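Lecture 7: Contact labels without contact sensors

Reading for this session: the Jenar report, sections 2 and 4. The appendix on hand kinematics can be skipped unless you plan to use it for your project.

1. The problem

A policy trained by imitation receives a sequence of observations and a sequence of commanded joint positions. Neither sequence says when the hand is touching something. For free-space motion this does not matter. For a lid, a latch or a plug it matters a great deal, since the correct command a few millimeters before contact and the correct command after it can differ in sign.

Tactile skins give the label directly, but they drift, they wear out at the fingertips first, and they are missing from most existing recordings. The method covered today recovers a contact label from signals that are almost always logged: commanded position q_c, measured position q_m, and motor current i.

2. The residual

Define the tracking error e = q_c - q_m for each finger joint. In free motion e is small and depends mainly on velocity and on friction in the drive. Fit a model of the free-motion error, e_free(q_m, v), using recordings in which the hand moves through its range and touches nothing. The residual is

r = e - e_free(q_m, v)

A joint is marked as loaded when |r| exceeds a threshold h for k consecutive samples and the current i has moved in the same direction. The second condition removes most false marks caused by fast reversals. A frame is labeled "contact" when at least one joint of the hand is loaded.

Two points that students regularly get wrong:

The free-motion model has to be fitted per hand, not per hand type. Tendon tension differs enough between two units of the same design to shift r by more than h.

The threshold is set on held-out free motion. Setting it on the task data makes the labels look cleaner and hides the light contacts, which are the ones of interest.

3. Data used in the Jenar report

The authors recorded 1,763 episodes of small manipulation tasks on a tabletop. Of these, 622 involve a hinged part: a lid, a flap or a cover. The remainder are pushes and grasps. Hinged parts were separated out because the contact force is low and its direction turns with the part, so a fixed force threshold performs badly.

Reference labels were produced by hand from video for 34 of the hinged episodes. Two annotators worked independently and the disagreements were settled by a third. Agreement on the onset of contact was good. Agreement on release was poor — a finger leaving a lid slowly gives very little to see.

4. Results

On the hand-labeled set, the residual method found the onset of contact earlier than a current threshold alone in most episodes, and it did so without additional false marks during the approach. Release was detected late by both methods. The report attributes this to static friction in the finger drive, which holds a small residual after the load is gone. Freya Clegg's later runs at Garside, with a short dither added to the command, support that reading, though they cover pushes only.

When the labels were used as an extra input to the policy, the gain was concentrated in the hinged tasks. For plain grasps there was no measurable difference. This is what section 1 would predict: in a grasp, closing further after contact is usually harmless.

5. Limits in the hinged case

Consider the geometry of closing a clear lid on a small enclosure. The hinge is at the back and the lid begins close to vertical. The fingers come in from the side, and the first touch can fall anywhere along the finger. If it falls near the fingertip, the moment arm is long and r rises quickly. If it falls near the base of the finger, the same force produces almost no residual at the distal joints, and the label comes late or is missed.
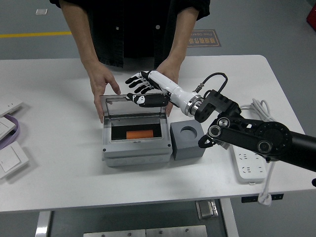 Lucyna Grabowska objects that the moment arm is only half of the problem, and that a lid which swings freely will move away from the finger before any joint is loaded long enough to satisfy the k-sample condition. Her suggestion is to drop k to one for hinged parts and accept the extra false marks. The report does not test this. On paper the objection holds whenever the lid's resistance is below the drive friction, and in that range no choice of h will help either.

A second limit concerns support. If the box slides, part of the commanded motion goes into moving the box and the residual underestimates the load on the lid. Episodes with a braced box and episodes with a free box should therefore not be pooled when h is chosen.

6. Exercises

(a) Derive the residual at each joint of a two-link planar finger for a force F applied at distance d from the base joint. Assume a linear position controller with stiffness K. For which d is the distal residual zero?

(b) Using the Nistside free-motion logs, fit e_free once with velocity and once without. Plot r for both during a fast reversal.

(c) Repeat the threshold selection with k = 1 and report the false-mark rate on held-out free motion. Comment on Grabowska's suggestion in one paragraph.

Part (c) needs the current channel, which is stored separately from the joint logs. Send questions about file access to Amber Wragg before 4 p.m.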